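Omard Community Forum > Teleoperation and demonstrations > Putting a bag into a wastebasket, how do you teach it?

nonier_hand
I would like to ask for advice from people who record demonstrations with two arms. Our task is called Zastik: take a trash bag from the heap, open it and put it over the rim of a small wastebasket. We have 314 demonstrations now and I am not happy with them. The operators lose most of the time on opening the bag. Should I throw away the slow ones?

pkl_127
Yes, throw them away. A policy copies hesitation very well. We kept 127 from a much bigger set and the arms stopped waiting in the air.

hegazy_user
I disagree with pkl_127. With thin plastic the slow part is where the operator searches for the edge, and the policy also needs to search. If you keep only the fast ones, it learns only the lucky grasps.

pkl_127
Searching is fine. Standing still for four seconds while the operator scratches his nose is not searching. Cut the pauses at least.

hegazy_user
Cutting pauses I can accept — but then check the gripper signal after the cut, it can jump.

teleop_marta
Do you use leader arms or VR controllers? I find that with controllers people pull the film too strongly, they do not feel it.

nonier_hand
Leader arms, without force feedback. The operator watches the head camera. I attach four views so you can see how the bag is held.

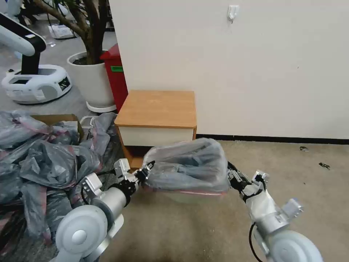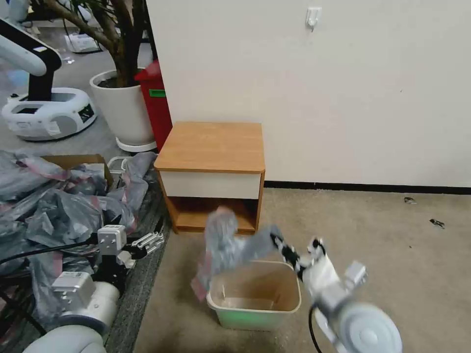
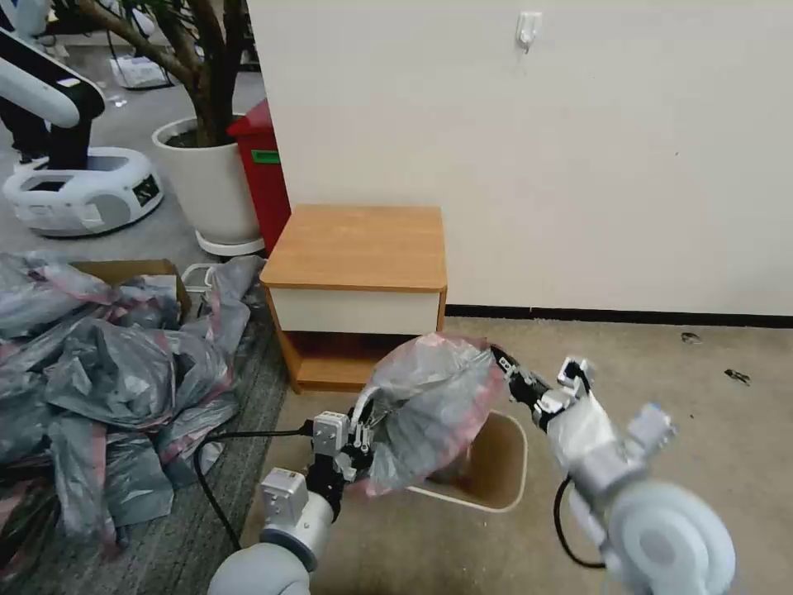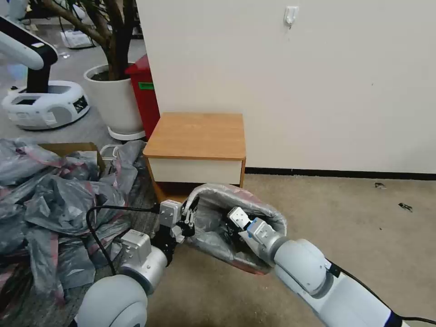
My own idea is to split the task in two, first pick and open, then place over the rim. Each part gets its own label. But then I am afraid of the moment between the parts, when the left hand has to decide if it keeps holding.

hegazy_user
Do not split the recording, only the labels. One operator, one continuous take. We had 1,309 takes in the old Hegazy set and the ones which were recorded in pieces never joined nicely.

pkl_127
On this we agree. I would also fix a rule for which hand pinches first. If every operator has his own habit, you are teaching 2 tasks.

nonier_hand
Thank you both. I will keep the slow ones, trim the pauses and write down the left hand first rule. New recordings start in December, I will post the success rate in this thread.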